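**Vondia Cricket Club names squad for Owen Shield opener, two fast bowlers still to be cleared**

Vondia Cricket Club has named its squad for the opening match of the Owen Shield, to be played Friday at the Werel Ground against Nateck. Two of the fast bowlers in the squad are still recovering from injury and will be checked by the club physiotherapist before the final eleven is announced.

One is coming back from a side strain picked up in the last round of the league season. The other has a sore heel and has bowled only short spells in the nets. Both batted without trouble at the most recent practice. The club will not play either of them unless they can get through a full set of overs in training. 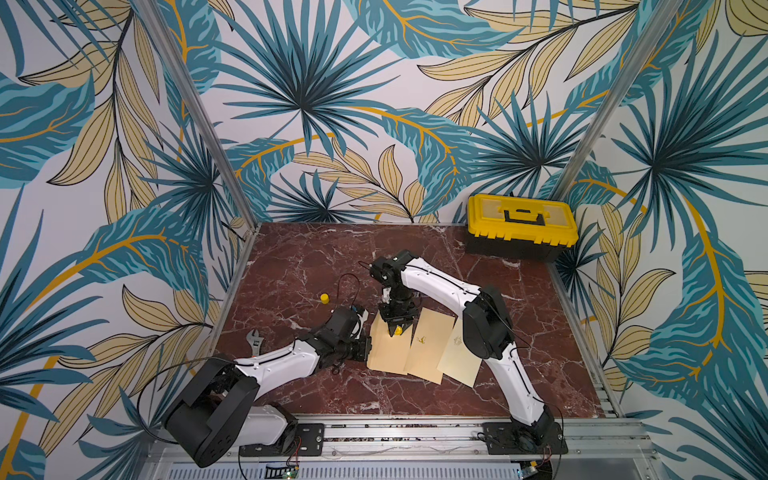

**WEREL, March** – The match starts at 10 a.m. and is played over one day. Gates open an hour earlier. The toss will take place on the field at 9:30, and team sheets will be posted at the scorer's window right after that.

Vondia finished second in the Shield last season, losing the final to Nateck by 79 runs after being set a target of 300. Most of that batting order is back. The club has moved its regular number three up to open and brought in a left-arm spinner from the second team, who will play if the surface looks dry on the morning of the match.

The wicketkeeper, who missed the final with a broken finger, has been passed fit and returns behind the stumps. He will also bat in the middle order, a spot the club had trouble filling while he was out.
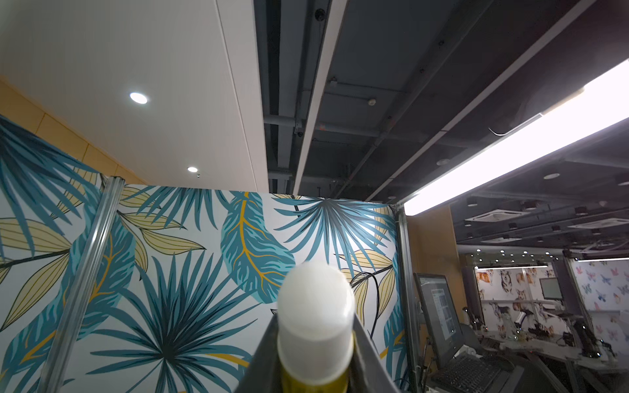 *2 min read*

Tickets are on sale at the ground and through the club office. The Werel Ground holds 1486 people for Shield matches, with covered seating on the pavilion side only. Members get in free with a current card. Children under 12 do not need a ticket if they come with an adult.

Parking on the east side is closed for drainage work. Visitors should use the school lot across the road and enter by the north gate. 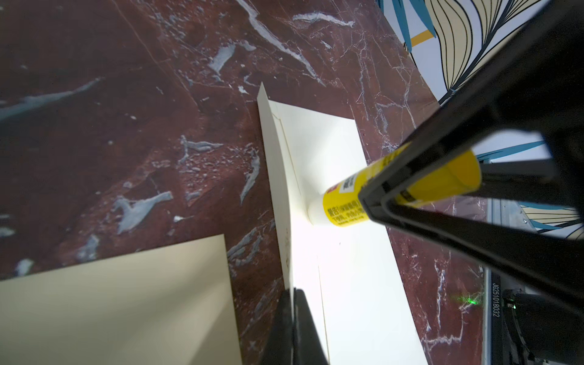
Scorecards will be sold at both gates again this season, after a year in which the club put scores only on its website. The new card is a large white sheet with the batting on one side and the bowling on the other. Spectators fold it themselves, and turning the left edge up into a flap, as with the white paper on the red marble, leaves the rest flat for writing on. Pencils are available at the scorer's window.

If rain prevents a result, the match will be replayed at Nateck's home ground on a date to be agreed by the two clubs. Ticket stubs from Friday will be accepted there.

**Media contact:** Vondia Cricket Club office, Werel Ground. Press passes can be collected from the pavilion desk from 8:30 a.m. on match day.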